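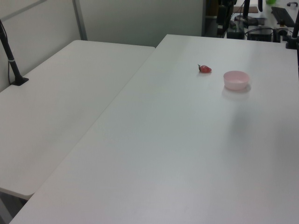 Page 188

# Tindall Fall Mat, stunt grade

The Tindall is a foam fall mat for rehearsing and shooting fight scenes. It's made for back falls, hip throws and short drops onto a hard floor. Hirneo sells it to production companies, stunt schools and theatres, and keeps a small number for hire.

The mat is 200 cm long and folds in half for carrying. Inside are three layers: soft foam on top, a firmer layer in the middle and a dense base so that an elbow or heel doesn't go through to the floor. The cover is charcoal grey, a dull finish chosen to keep glare down under set lights. It zips off along one long side.

Handles are stitched to both short ends. They're for dragging and lifting only — don't tie the mat down by them.

## What it suits

- Fight rehearsals on timber, concrete or carpet
- Falls to the back, side or front from standing height
- Covering the landing spot when it's out of shot
- Use under a thin rug or a painted cloth

It doesn't replace an airbag or box rig, and it isn't rated for falls from a balcony, roof or moving vehicle. A stunt coordinator should decide what goes under each fall.

## Joining mats

Hook-and-loop flaps run down both long sides. Press the flaps flat before work begins and check them again between takes. For a wider landing area, lay the Jorisa cover sheet over the joined mats. The sheet is sold separately and comes in grey or black.

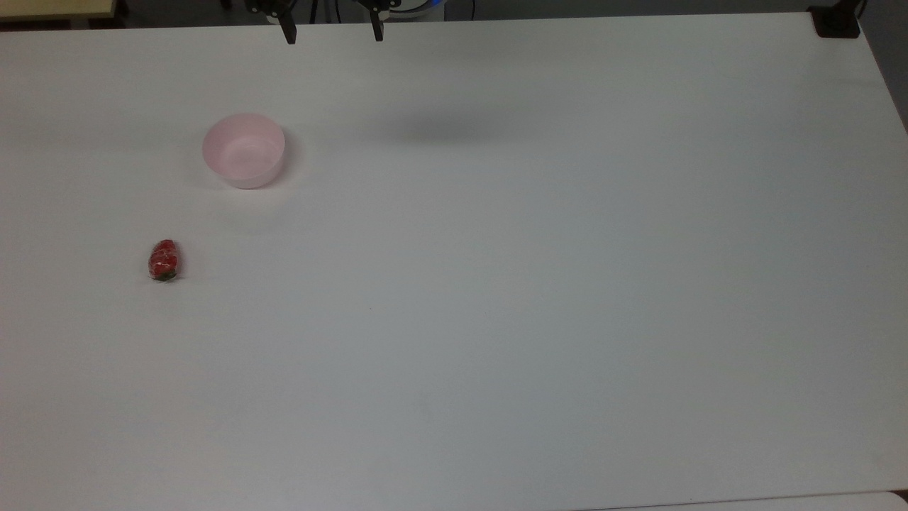

*Pink bowl on a white tabletop.*

## Care

Wipe the cover with warm water and mild soap. Fake blood should come off the same day, as the darker colours can stain the seams. Don't machine dry the cover or leave the foam in a closed van in summer. Store the mat flat where there's room. If it has to stay folded, open it out overnight before use.

The foam in our own hire mats has lasted around 3000 falls before it needed changing. Heavy use by a full team will shorten that. Replace the top layer when it stays dented after a night lying flat.

## Hire and delivery

The shortest hire is 3 days. Mats go out from the Wundamden depot with the cover cleaned and the zip checked. Return them dry and free of tape. We charge for cuts and burns, but not for ordinary scuffs.

Bought mats ship rolled in plastic with one spare flap strip. Replacement covers and single foam layers can be ordered at any time. Orders from August are still being packed, so allow extra time for the black cover sheet.

Page updated September 6, 2026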